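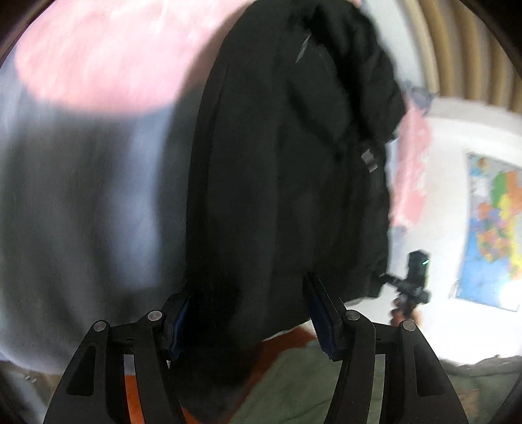 Walk into the Lurkirow forging shop before the morning shift and the first thing you notice is the colour. The big hammer is idle, the billets are stacked by the induction line, and the heater is already throwing orange light across the floor. I've been writing about metalworking for years and I still get a thrill out of it! Forging is one of those trades that hides in plain sight, because so much of what moves or grips depends on a pin, a link or a bracket that has to take a load over and over. Round metal pivot pins like the four across the top of those black linkages are a humble sort of part, and pins are exactly where Lurkirow got its start.

The shop now turns out 37 different forgings, most of them for farm and mining gear. The best seller is the Indar link, a stubby steel piece that goes into the press at more than 1000 degrees and comes out in its final shape after three blows. Three! The dies are cut in-house, and the die room (cramped, spotless, smelling of cutting oil) is where I could happily have spent the whole day.

In May the company switched on its new press, a Marinho rated at 900 tonnes, and the crew talk about it the way other people talk about a new ute. It's quieter than the old hammer and kinder to the dies, and the flash it leaves is so thin that trimming has become a much quicker job.

The old hammer is staying, though. It still handles the odd-sized work, including a run of 509 shackles for the Prurkerach quarry that was cooling in bins when I visited, ticking away softly as the metal shrank.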